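Pequenas coisas, lugar certo: o mês dos estojos na Lindora

Agosto chegou e, com ele, a melhor altura do ano para despejar canetas em cima da mesa e começar de novo. Quem acompanha esta newsletter sabe que temos um fraquinho por estojos, caixinhas e tudo o que abre, fecha ou desliza, por isso foi uma alegria ver a resposta de tantos leitores ao desafio do mês passado. Recebemos 300 mensagens! Lemos todas, rimo-nos com várias e ficámos com vontade de arrumar até as gavetas dos vizinhos.

O tema que mais apareceu foi o das miudezas. As canetas compridas arranjam sempre sítio (um copo, um frasco de compota, a caneca sem asa), mas os tubinhos, as recargas e as tampas soltas andam de gaveta em gaveta durante meses. O leitor Iraklis Katsaros escreveu-nos a contar que passou uma tarde inteira a juntar os tubos pequenos que tinha espalhados pela casa e que encontrou dois iguais, comprados com um ano de intervalo. Conhecemos tão bem essa sensação – e a gaveta também.

O nosso conselho é simples. Escolham uma mesa clara e desimpedida, de preferência perto de uma janela, e ponham as canetas deitadas, lado a lado, para se lerem bem as letras do corpo. Experimentem cada uma num papel de rascunho. As que riscam ficam, as secas vão embora sem pena. Depois passem às peças pequenas, e só no fim escolham a caixa. Comprar a caixa primeiro é uma tentação enorme (falamos por experiência, temos uma prateleira cheia delas), mas acaba quase sempre numa caixa bonita onde não cabe o que era preciso.

Quanto a cores, estamos rendidos às combinações fortes. Preto com rosa vivo, por exemplo, fica lindo numa secretária branca e vê-se do outro lado da sala, o que dá muito jeito às oito da manhã, com o café ainda na mão. E se a frente tiver um puxador redondo, melhor ainda!

No próximo número voltamos ao assunto com as etiquetas: onde colar, que letra usar e como tirar as antigas sem deixar cola. Mandem as vossas dicas até ao fim do mês, que já temos um cantinho reservado para elas.

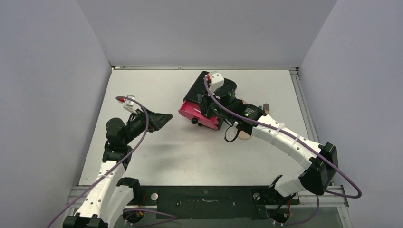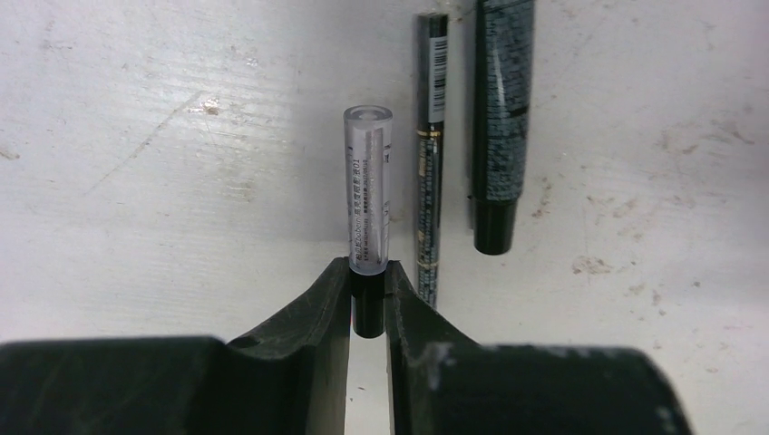 Como se guardam as canetas de feltro para durarem mais?
Deitadas e bem tapadas, longe do sol e do aquecedor. Se tiverem ponta dos dois lados, essa posição ajuda a tinta a chegar por igual a ambas.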